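Sorting out a tea and sugar tray so it stays sorted

Quick one, as the kettle corner at work got bad again and I've been asked how I do it. Takes me 22 minutes with the radio on. You'll need:

a divided tray, four sections is plenty
a second shallow tray or a lid or any old tub, for the stuff you pull out
a damp cloth and a dry one
a cup
all your packets, from wherever they've got to (drawers, coat pockets, the box on top of the fridge)

Step 1. Empty it. All of it. Yes even the section that looks fine. Tip each one out in its own heap on the table so you're not making one giant mess. Fold of paper in the corners to get the sugar grit out, then damp cloth, then dry. Don't skip the dry, paper packets stick to a wet tray and then they tear.

Step 2. Chuck. Anything split, anything gone hard, anything with a brown tide mark on it. Sugar that's gone solid is fine really but people won't pick it, so it just sits there. I use it up at home. Tea bags with no envelope go in a jar with a lid, not in the tray, they pick up the smell of everything else and you end up with peppermint flavoured breakfast tea.

Step 3. Decide your four. Mine go

sugar, white
sweetener and the whitener sachets together
brown sugar and the odd bits
tea

Yours can be different. Only rule is tea gets a section to itself. I tried mixing tea and coffee sticks for a while (Rostislav Holub's idea, sorry Rostislav) and people rummaged so much it all had to be redone by the afternoon.

Step 4. Fill. Tall thin packets stand up on end, like cards in a box, and you can pack them fairly snug. Short fat ones lie flat in rows, each one overlapping the one behind. Do the fullest section first as it holds the rest steady when you knock the tray, which you will.
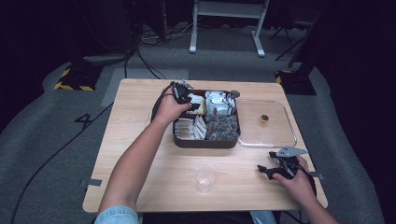

Keep going a section at a time and don't swap about. If a packet doesn't belong in any of the four it goes in the side tray and you deal with it at the end. Stopping to think about every stray one is what makes this job take an hour.

How tight? You should be able to pull one packet without three coming with it. If they come out in a clump take a few away. If they flop over when you take one, add a few – or turn them all flat and stop fighting it.

Face them the same way if you can be bothered. I do it for the tea, so the names show. Don't bother for sugar, everyone knows what sugar looks like.

Step 5. The side tray. Look at what's in there. Usually jam lids, one of those little milk pots, a stirrer, somebody's loyalty card. Milk pots go in the fridge or the bin depending on the date. The rest, you'll know.

Step 6. Spares. We buy sugar from Durkell in boxes of 500 and it does NOT all go in the tray. Box stays shut in the cupboard, lable facing out, and you top up from it. I worked out once we'd got through 2,920 sachets in a year, so it's worth knowing where the box is.

Topping up. Every 7 days for us. New ones go at the back of the row or underneath, old ones come forward. Takes two minutes if you did the first bit properly. Do it first thing, before the 10 o'clock rush.

Few other things

The cup is for used bags and torn corners. Put it next to the tray and people will use it, put it at the other end of the worktop and they wont.

Round trays are a pain. Square with rounded corners is good, easy to wipe.

Don't pour loose sugar in one of the sections. Someone did this. Ants by October.

Fruit teas smell through the envelope. If you've more than a handful give them their own pot with a lid. A small Bonia one does me, any will do.

If your packets are too long for the section, stand them on the diagonal. Looks daft, works fine.

Drawer version of this to follow when I get a minute, same idea but you have to measure the height first.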